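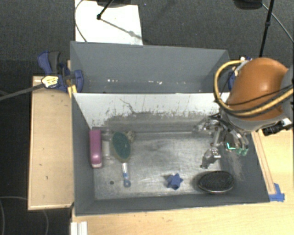

Ticket 3312: Planner keeps refusing grasps near the divider, and ignores the clear bottle altogether

Opened by: Bianka Hegyi
Component: Sitis (grasp planning), possibly Mensah (perception)
Status: Resolved, one follow-up open

Bianka Hegyi
Hi all, me again, sorry! Two things going on in the two-part bin and I can't tell if they're the same bug or if I'm just lucky today.

First one. Anything that ends up near the white divider gets a grasp proposed, the arm goes over, and then Sitis throws "approach in collision" and backs out. It does this even when the fingers have masses of room. The brush and the pink thing at the left end are the worst for it. The little blue star down by the front wall gets picked without any fuss at all.

Second one. The clear bottle next to the pink thing never gets a proposal. Not a bad one, not a low-scoring one, just nothing. I left it running for 55 attempts with the arm free to choose whatever it liked and it didn't go for the bottle once.

I'm on the Arkodora build from the main branch, nothing local. Log attached, the collision messages start quite early on so you shouldn't have to scroll far.

Junpei Ichikawa
Thanks Bianka. I've had a read through the log and I think they're separate, so let's do the collision one first.

Could you open the collision view and tell me where the divider sits compared with the point cloud? The planner doesn't look at the real panel, it uses the box from the cell file, and that box has a fair bit of padding on it. If the box is off to the front you'd get exactly this.

Also which gripper model is loaded? There should be a line near the top of the log but yours begins after it.

Bianka Hegyi
Oh that's interesting. So the box is there, and the cloud of the panel is there, and they're not in the same place. The box is nearer the front, and it's fatter than I expected. There's a sliver of clear air between them at the left end and rather more at the right, so it's at an angle too.

Gripper model is the multi-finger one, fingers open. Hose isn't in the model, but I don't think it ever was?

Junpei Ichikawa
No, the hose has never been in there. We keep the elbow poses away from it with joint limits, so leave that for now.

I think the cell file is simply out of date. Try this:

1. Stop the pick loop and park the arm clear of the bin.
2. Run the bin fit from the calibration menu, with "walls and divider" ticked. The default is walls only, which catches everybody.
3. Check that the divider angle has changed in the preview before you save.
4. Set divider padding to 10 mm. I can see from your log that it's on the old value.
5. Reload the cell file. Restarting the loop on its own won't pick it up.

Bianka Hegyi
Did all that, and I did fall for the walls only thing the first time round, so thank you for nothing, past me.

Second go it moved the box back onto the panel. It looks good along most of its length. The fit complained about "poor surface, lower region" and I nearly cancelled it – is that a worry? The bottom of the panel is pretty chewed up, chipped edges and grey scuffs all over, so I wouldn't blame it.

Kazue Imai
Jumping in as I wrote that bit. No, you're fine to save. It fits a plane using the whole face and the warning only means it threw away a lot of points low down. If the upper part was bad as well you'd get an error and it wouldn't let you save.

I would say that there's what looks like a crack curving down the panel, a bit left of the middle. It makes no odds to the software, but if the panel starts to flex then the box will be wrong again and we'll all be back here. Maybe keep an eye on it.

Bianka Hegyi
Saved and reloaded. Collision errors are gone for the brush, and the pink thing gets picked too, though it chooses a rather odd wrist angle. I can live with that.

Now the bottle please!

Chie Kinoshita
That'll be me, I look after Mensah. I ran your recorded depth through here. The bottle is barely there. You get a faint patch from the whitish bit in the middle and nothing from the rest of it, and the metal floor is shiny enough to put false points in the same area. The segmenter needs 2000 points before it'll call something an object, and the patch doesn't get near that.

You could lower the number, but please don't do it on its own. I tried, and it started proposing grasps on the cloudy rubbed bits of the floor. Very confident ones, too.

What worked better on your recording was switching on the colour mask as a second vote. The setting is use_rgb_vote in the Mensah config, off by default as it slows each cycle down. With it on, a segment with few depth points is kept as long as the colour network agrees there's something there. Could you try it live?

Bianka Hegyi
Tried it live. The bottle gets a segment now! It's a funny shape, as it follows the middle well and goes a bit vague towards the ends, but the grasp lands on the good part so I'm not complaining.

Two things I noticed while I had it running. The cycle is slower, as you said, though the arm's still the bottleneck so I can't say it bothers me. And the small beige bumpy thing behind the brush head gets lumped in with the brush as one segment. It did that before the change too (I went back and checked the old log), so it isn't the vote doing it.

Chie Kinoshita
Brilliant, glad it carries over. The beige one is a known weakness where something is partly hidden behind a bigger item. The merge step sees touching edges and joins them up. If you take the brush out first then the next cycle should see it as its own object, so in practice the order sorts it out. I'll open a separate ticket for the merge step and link it to this one.

Tutomu, do you want the vote on for everyone or shall we leave it per cell?

Tsutomu Nishimura
Per cell, please. The Randley setup has no clear items and they'd notice the slower cycle straight away. And it's Tsutomu, with an s!

I've changed the bin fit so that "walls and divider" is ticked whenever the cell file contains a divider. That'll be in the next build. Bianka, you can take the new cell file as your baseline, just commit it so the old one doesn't come back when you update.

Bianka Hegyi
Committed. I've put the padding value and the vote setting in the notes at the top of the file as well.

Happy for this to be closed. Thanks everyone!

Junpei Ichikawa
Closing. Fix for the default tick box is merged, and the merge step ticket is Chie's.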